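Anyone who has driven past Soltstead in September knows the smell before they know the town. It comes in through the vents at the second bend, something like jam left on the stove by a person who has gone to answer the phone. I grew up two counties over and was told it was a sugar plant. It's grapes. The whole valley is grapes, and once a year the people who grow them open their gates and let the rest of us walk around in unsuitable shoes.

I went for the Bíró open day, which is the big one. Bíró grows table grapes, the kind you eat, and is a little touchy about the word "vineyard," which it feels belongs to the wine people up the hill. The tour sheet says "grape farm" four times on one side of paper. The wine people up the hill are called Werelden and they had an open day too, with a string quartet. Bíró had a man with a leaf blower clearing the parking area, and he was very good.

## Getting in

The gate opened at 10. By then the line ran back past the farm stand, and a woman with a clipboard was walking along it asking people whether they had booked the long tour or the short tour. I had booked the long one. Everybody near me had booked the short one, and they looked at me with some concern.

Parking is free. The coffee is $3 and comes from an urn. The restrooms are behind the packing shed and signposted from the wrong direction, so for most of the morning there was a small drifting population of visitors in the equipment yard, pretending to be interested in a sprayer.

## The rows

Our guide was Rozália Szilágyi. She has a carrying voice and no patience for selfies, and she took us straight into the oldest block, where the vines are 28 years old and the trunks are as thick as my leg. They're trained up onto wires well above head height, so you walk underneath with the fruit hanging down on both sides. It's cooler in there by quite a bit. It also makes tall people stoop, and I spent most of an hour looking at the back of a stranger's sun hat.

I learned that you don't leave a table grape alone. The crew goes through in early summer and takes off whole bunches so the rest can size up, and then they go through again and snip berries out of the bunches that are left. A wine grape gets to be small and ugly and full of character. A table grape has to look good in a bowl. Rozália said she thinned as a teenager for two summers and that she still can't look at a crowded bunch in a supermarket without wanting scissors.

She also explained the bloom, the dusty film you see on a fresh grape. I have been scrubbing this off for decades under the impression that it was chemicals. It's wax, and the grape makes it. A packer who rubs it off has taken away the thing that helps keep the berry from drying out, so everyone on the line is taught to pick up a bunch by the stem and touch the fruit as little as they can. The red ones come off the vine looking slightly gray, like something found in an attic, and the buyers like them that way.

Then came the tasting in the row, which was the best part of the day by a distance. You get one berry from the shoulder of the bunch and one from the tip. The shoulder was sweet. The tip was noticeably less so. I had never once considered that a bunch of grapes had a top and a bottom in any sense that would matter to me, and now I start at the bottom and work up, like a person with a system.

## The packing shed

The shed is long, loud and very cold at one end. There's a white line on the floor and you stay behind it. The fruit comes in from the field in shallow trays, gets looked over, trimmed, weighed and bagged, and goes into the cold room as fast as they can manage. The heat of the field is the enemy, and every hour in the sun costs shelf life.

The trimmers are wonderful to watch. They hold a bunch up by the stem, turn it once, take out a split berry here and a shriveled one there, and put it down again. I tried to follow what one of them was removing and couldn't see anything wrong with half of it.

Stems got more attention than I would have guessed. A green stem says fresh. A brown one says the bunch has been sitting around, even if the berries are perfect, and shoppers who couldn't tell you why will reach for the green. So a good deal of the money in that shed is spent on keeping a part of the grape that people throw away looking cheerful. 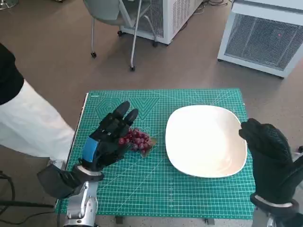

Benedek Bárány disagreed with nearly all of the stem talk when I read him my notes on the drive home. In his view people buy whatever is on sale, look for mold through the bag, and have never given a stem a moment's thought. "You've been got at," he said, and ate another handful. He had taken the short tour and spent the rest of the time at the farm stand, and I will admit that he came away with more grapes.

I put this to my own kitchen later, in a spirit of science, by setting out a bowl with a greenish bunch and a brown one and waiting to see which my family went for. They went for the chips.

## The talk

The long tour finishes with a talk in the barn, on folding chairs, and it's at this point that you understand the looks you got in the line. The subject was water. The speaker had slides, and the slides had graphs, and the projector kept drifting out of focus so that the graphs turned soft and hopeful. He was interesting on drip lines and how they changed the valley, and less interesting on a dispute over a culvert on Bukov Road that everyone local clearly had opinions about. A man behind me said "ha" at the word "easement." There were questions. There were a great many questions about the culvert.

What I did take away was the timing. They ease off the water as harvest gets close, and too much rain right before picking can split the skins. A wet week in September can do more harm than a dry July. They watch the forecast the way I watch the oven.

## The farm stand

Grapes are sold in two sizes, a bag and a box. The box is a better deal and a terrible idea unless you have an extra refrigerator or a school to feed. I bought the box. There was also grape jelly, grape vinegar, raisins, and a grape pie, about which I had doubts. The pie is very sweet and stains. Get the pie.

Advice on storage, passed on as it was given to me by the woman at the register, who said it to every customer in the same words: don't wash them until you're going to eat them, keep them at the back of the fridge, and leave them on the stem. I washed the lot as soon as I got home, out of habit, and some had gone soft within days.

## If you go

Book the short tour, or book the long one and sit near the door. Wear shoes you can hose down, bring a sweater for the shed, and bring cash, as the card reader was having a day of its own. The strollers I saw did fine in the rows and badly everywhere else. If you want Werelden as well, do it first; they close earlier, and the quartet was already packing up when I looked in.

The box lasted until Thanksgiving in the form of jelly. I have 10 jars left.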